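**Pre-session check, hand demonstration station, Skoltcombe room**
Evening block, September. Filled in by Ghassan Haddad. Copy to Stellholm, who will ask for it anyway.

Marks: OK / FIX / see comment. "Fine" is not a mark.

### A. The person

- [x] Gloves on, both hands, cuffs clear of the fingertips — OK
- [x] Marker tag fixed to each hand, no wobble when shaken — OK. The right one passed on the second try. It had been stuck on with the confidence of a birthday card.
- [x] Tags clean, no tape across the black parts — OK
- [ ] Hair, lanyards and sleeves kept out of the overhead view — see comment

Comment: leaning in is the usual fault. The demonstrator wants to see the stems and the camera wants to see the hands, and only one of them can have the spot. Sit back. If you can smell the flowers you are too close, and these flowers are artificial.

### B. The table

- [x] Cloth flat, no folds under the work — OK
- [ ] Cables away from both elbows — FIX. Coil them and push them left. A coil lying on the cloth is allowed if a sleeve can't reach it.
- [ ] Loose straps off the cloth edge — FIX
- [ ] Food off the cloth — FIX. I have written this on the last 2 sheets. I look forward to writing it on the next.
- [x] Vase-like object stands under the bouquet, left glove holding the bouquet base — see comment

The vase matters more than it looks. Kwiatkowski's arm will copy whatever the hands do, including any little steadying nudge you give the base without noticing. If you nudge, say so in the log and do the take again. Otherwise we teach the arm that vases need reassurance. 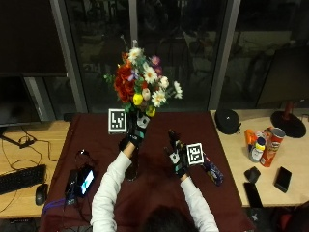 Keep each demonstration under 15 seconds from first touch to hands off. Longer takes get trimmed by software that has no feeling for flowers and tends to cut at the interesting part.

### C. The view

- [x] Both tags readable at the start position — OK
- [ ] Both tags readable with the bouquet lifted — see comment
- [x] Blinds or dark glass behind the work, no sun — OK, it's night
- [ ] Phone screens dark or face down — FIX

Comment on tags: a big bunch can hide a hand completely if you hold it high and turn your wrist. Grip low, near the base, and keep the tag side toward the camera. Practice it slowly a few times. It feels like carrying a tray for someone you don't trust.

### D. Before the arm repeats anything

- [ ] Stop button tested by the person who will be sitting next to it
- [ ] Speed limit set to 200 millimeters per second — read it off the screen, don't remember it
- [ ] Nobody's hands on the cloth during playback
- [ ] Gloves off and hung up

These stay blank until the recordings are done. Please don't tick them early to make the sheet look finished. Sekimmont sent us one like that, and the arm put a carnation through a ceiling tile.

### Result

Recording may go ahead once the B items are fixed and the phones are dealt with. Playback not cleared. Recheck C after any break, including the short ones where everyone swears they didn't touch anything.

G. Haddad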